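Last updated: February 2018

Search this site Enter keywords Go

What I Learned from Watching People Tidy a Bed

An opinion by Yamila Ocampo

I went to the open day at Talteck with a bad attitude, and I think it is fair to say so at the start. For nine years I have worked in a laundry that serves hotels and two clinics, first at the folding table and later as the person who makes the shifts. In my work, when somebody says the word "automation," the older women look at the door. So I did not go as a friend. I went because my nephew Tadeo Lucero had a place on the list and did not want to take the bus alone.

Talteck has its rooms above a shop for bathroom tiles. I had expected a hall with yellow fences and big arms behind them, as one sees on television. There was one arm, and for most of the afternoon it stood switched off in a corner with a sheet of paper taped on it that said when it would be shown. The larger part of the visit was about something else. It was about hands.

The idea was explained to us by Friederike Lammers, an engineer who speaks quickly and apologizes for it. A robot that must work in a home has to learn from somebody how a thing is picked up. One way is to give a person a gripper with a handle, one for each hand, with a camera on it, and to let the person do the ordinary tasks of the house through the grippers. The machine later studies what the camera has recorded. It does not need to be in the house. The person goes to the bedroom or the kitchen, does the work, and the recording travels.

She gave us numbers, and I wrote them on the back of my ticket. For one task, such as clearing things from a bed, they want 2,000 recordings before they consider it a beginning. For a task with cloth they want 4,000. A person who is used to the grippers can make 30 in one session and then must rest the wrists. When she said this about the wrists I started to listen better.

My opinion, which I will try to defend, is that such a demonstration is more honest than the usual one, and that the company does not quite understand why. In the usual demonstration, the finished robot pours a glass of juice, everybody claps, and the work that made it possible is hidden. At Talteck the work was put on the table, or more exactly on the bed. We could see that behind the clever machine there is a person in a bedroom who picks up a wrapper, and then again picks up a wrapper. 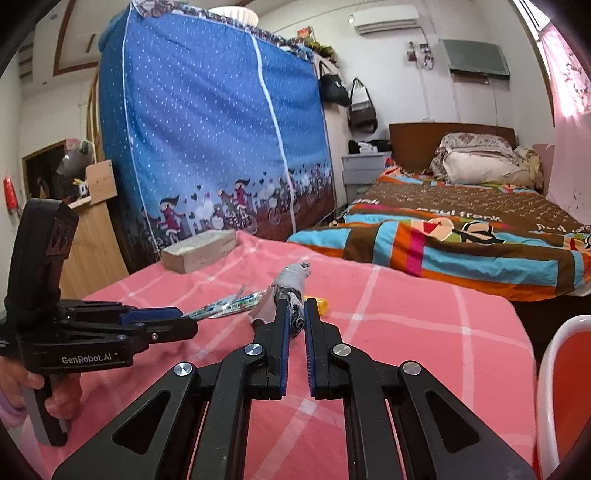

Tadeo and I were later allowed to try. I have good hands. I can fold a fitted sheet so that it looks like it came from the store, and I can do it while I talk. With the grippers I was like a child in winter gloves. You have two fingers instead of five, you feel nothing of the cloth, only a small push back in the handle, and you must look all the time at what you are doing. It took me a long time to lift one pillowcase by its corner, and when I had it, I was as proud as if I had won something. Tadeo was better than me. He has spent his youth with game controllers and I suppose it was not all lost.

What surprised me was how much I began to think about my own movements. I never take a towel by the corner, for example. I take it a little inside from the corner, with the thumb over the hem, and I let the weight find the other corner for me. No one taught me this in words. I learned it standing next to Graciela Mansilla, who was at the table twenty years before me and who never explained anything, she only made a noise with her tongue when I did it wrong. When I told this to Ms. Lammers, she stopped speaking quickly. She asked me to show her. I showed her with a towel from the kitchen, three times, and she called a colleague to come and see.

I have thought about this moment on many evenings since. It was pleasant to be asked. It was also a little bit like when a guest admires your coat and you notice that she is looking where the buttons are.

Here is my first complaint, then. At the end of the tour there was a time for questions, and a man asked who the people are that make the recordings. The answer was "operators," and that they are paid by the hour, and that they come through another firm, Odska. It was a polite answer and I believe it was true. But all day we had heard about cameras and finger pads and the software, which is called Ultaveo and has its own poster on the stairs, and the operators had received one sentence. If a robot one day folds a towel with the thumb over the hem, it is because somebody did it that way many hundred times. I would like this somebody to have a name in the brochure. I would also like her to be paid in a way that remembers the towel after she went home. Musicians have found a manner of doing this. It is not perfect, but it exists.

The second complaint is about which homes. Ms. Lammers said with pride that the recordings are made in real rooms that people live in, with their real disorder, because a robot trained only in a tidy laboratory is lost in front of a real bed. I agree with her completely. A hotel room is almost a laboratory, every one is the same, and even so I have found things in the sheets which I will not mention in this article. A family bedroom is much harder. But a bedroom also tells who you are: what you hang on the wall, what you eat before sleeping, how you cover your wardrobe against the dust. I asked if the families see the recordings before they are used. She said they sign a paper. I asked again if they see the recordings. She said that it was a good question, and in my experience this means no.

Now I must be fair also in the other direction. Pilar Acuña, who represents the workers in our laundry and with whom I almost always agree, told me when I came back that I should not have shown the towel. "You gave it away for a coffee," she said. She thinks that the correct position is to show nothing and teach nothing, and to let them find out alone about hems. I understand her. In my first year we were 20 at the folding tables, and then came the big folding machine from Zapata for the flat sheets, and the women who left were not asked for their opinion about it.

Still I do not think she is right. The Zapata machine was built by people who, I am sure, never stood at a table. It folds flat sheets well and it eats pillowcases. It was placed so that the one who feeds it must turn from the hip all day, always to the same side, and two of my colleagues have had trouble in the back that they did not have before. If somebody had watched us for one week before drawing that machine, it would be different. A machine made without our knowledge comes anyway, and it comes worse. I prefer to be in the room, and I prefer to be in the room with a contract.

There is another thing I want to say to those who are afraid, because I was one of them on the bus. When they finally switched on the arm, it had to move a rolled cloth from one side of a table to the other. It closed on the air next to the cloth, went up very seriously with nothing, and put the nothing down in the right place. People laughed, but kindly. On the next try it took the cloth and dropped it halfway. On the next it did the task, slowly, and this time we did clap. I would not give it a place on my shift. I also would not say that it never will have one. My mother said that about the microwave.

The firm will hold a second open day in April, and I am told there will be more time for trying the grippers and less for slides, which I think is correct. My wish is that they invite people from laundries, from hospital kitchens, from the companies that clean offices at night, and not so many students of engineering, who were very nice but who asked only about the motors. And I wish that one of the operators would stand in front and speak. She could tell us what hurts after the thirtieth recording, and which object in a bedroom is the most difficult. I would guess a sock, but I have been wrong about pillowcases, so I would like to hear it from her.

Graciela is retired now and lives with her daughter. I visited her and told her everything, with the grippers and the cameras and how they called the colleague for the towel. She listened to all of it and then she asked if they had iron in the water there, because the towel must have been stiff. I had to tell her that I did not pay attention. She made the noise with her tongue.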